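Pleriteck sim grasp set - README / known fault

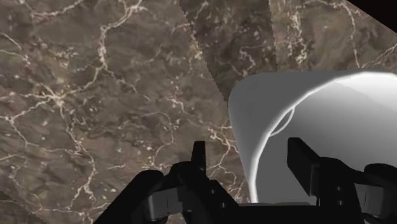
Gripper fault in the Condbridge build, read before training on any of it. Close command gets dropped partway through an episode and the log still writes success = 1. 191 of 600 episodes affected, mostly wrist view. Don't trust the label, check the finger gap - fingers still apart with the white object's side showing between them, like the wrist view here, tells you nothing about which flag got written. Marble texture seams are a seperate issue, cosmetic, leave them.

Status
Sima controller patched in May, old episodes not relabelled yet
Custis split: 11 bad, pulled
3 episodes have no gripper log at all, skip them

Do NOT run the old controller on the real arm. Force limit gets ignored after a dropped close - e-stop only.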